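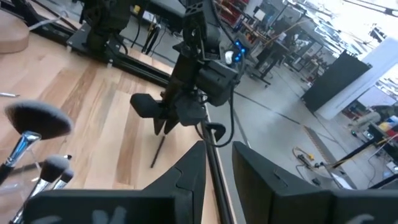 Good evening, everybody, and thank you for coming out. (Wait for the chairs to settle. Water within reach this time.)

I'm going to talk for a while about the two-arm build we've been fussing over in the shared workshop at Urum, and mostly about brushes, which I know sounds like a small thing to fill an evening with. Makeup brushes, in fact. We wanted a job for the arms that you could set out on a table in a minute and that would still be hard, and putting brushes into a clear cup is both!

The table first, as people always ask me. It's a butcher-block top, and I love it dearly. The black frame sits on top of it, and both arms mount to that, so they keep their distance from each other even when somebody leans on the table. We spent 2 evenings squaring that frame and I would happily spend them again.

(Ask who here has built a frame out of extrusion. Let them groan.)

Now, cables. Leave more slack than you think you need, because an arm that reaches fine on the bench will tug at its own wiring once it's folded up close to its base. I learned this slowly. Memari is the name of our control program, and it kept reporting a stiff joint for most of October, when the only trouble was a loop I'd tied too short.

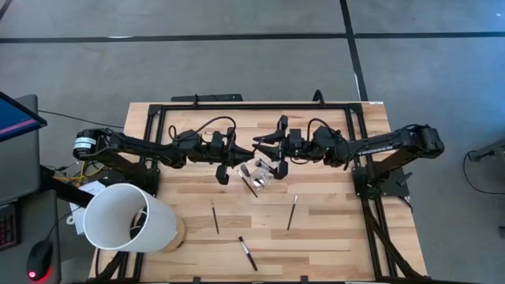 So, why brushes are hard. A thin handle rolls when you touch it, and then it's lying at some new angle and your lovely plan is out of date. The fat ones are easier to grip but they crowd the cup. And the cup is clear, so you can't count on a camera to find its rim against the wood grain. We log every attempt with Fulix, our little recording script, and we're at almost 3,000 now, good and bad together (keep the bad ones, please, they're worth having).

What I'd pass on if you're starting at home: begin with 5 brushes or fewer, go slowly, and bring the second arm in late. I rushed that part, and I paid for it in bent fingertips.

(Pause for questions on the arms. If the Petridis grant comes up, say the forms are on the side table by the coffee.)

After the break I'll go through the gripper settings, and I've got spare printouts for anyone at the back.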